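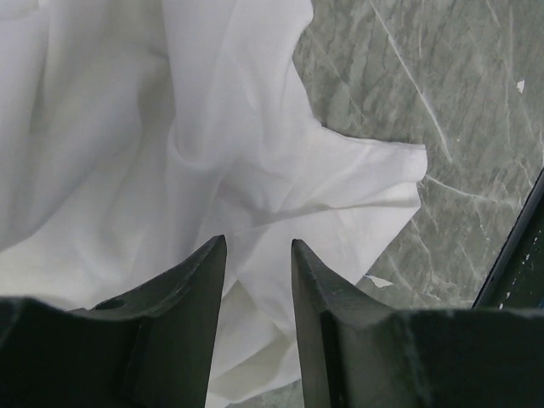

Watched Osance last night and I have been thinking about it all morning, so this is going to be a few posts.

It's a drama set in a hotel laundry. Three women on the night shift, one new supervisor, and a contract that the hotel wants to hand to an outside company called Gavow. The whole thing takes place between 9 p.m. and the breakfast service.

Juwita Pangaribuan wrote and directed. I liked her first feature, Papadakis, but it had a lot of speeches in it. People told each other what they felt while standing on balconies. There is hardly any of that in this one.

Brisa Trujillo plays Nela, who has been there the longest and trains everyone. She is the reason to see it. There is a long take early on where she teaches the new girl to fold a fitted sheet and they talk about bus routes the entire time. By the end of it you know who has a car, who has kids, and who is lying about her age.

I worked two summers in a hotel in my twenties, housekeeping, not laundry. The movie gets the small stuff right. The way you eat standing up. The way you know a guest's whole week from the trash and would not recognize them in the elevator.

It also gets the managers right. Florian Marti plays the supervisor, and he's polite, he learns names, he brings in donuts. He also has the list of who is getting cut in his jacket pocket from the second scene on. Marti doesn't play him as a villain. He plays him as a man who wants to be liked until 6 a.m.

The money is specific, which I always want in movies about work and almost never get. Nela is short $900 on her rent. That number comes up four times. The severance on offer is $3000 and you watch each of them do the math in a different way.

My problem is the middle. There's a subplot with a guest on the top floor, played by Kristóf Balogh, who comes down to the basement looking for a lost watch and stays for twenty minutes of movie. He is fine. I didn't need him. Every time we left the machines to go upstairs with him I wanted to go back down.

I understand why he's there. Somebody has to show the hotel from the other side. But the room service carts and the phone calls were already doing that job.

Sound is great. Tibor Fekete did the music and there isn't much of it. Most of what you hear is dryers. When one of them stops in the last half hour I noticed it before the characters did and got nervous.

One more complaint. The room number 2077 keeps showing up on laundry tags and on the phone display and I kept waiting for it to pay off. It sort of does, in a line I missed because the man next to me was opening candy. If you caught what Nela says about it by the loading dock, please tell me.

Mild spoiler in this post, skip if you care. The vote scene is the best thing in it. No music, no raised voices, and one of the women changes her mind because of something said about a shoe. I went in thinking I knew who would sign. I was wrong about two of them.

I've seen people call it slow. It is slow for the first fifteen minutes. After that I didn't check the time once, and I'm a person who checks.

It's only at the Etach through the end of July as far as I can tell, and the late show had maybe a third of the seats filled. No word on streaming yet. Go to the early one if you can, the air conditioning at night is brutal.

Someone asked if you need to see Papadakis first. No. Different story, different people. Trujillo has a tiny part in that one as a pharmacist and she's good in it too.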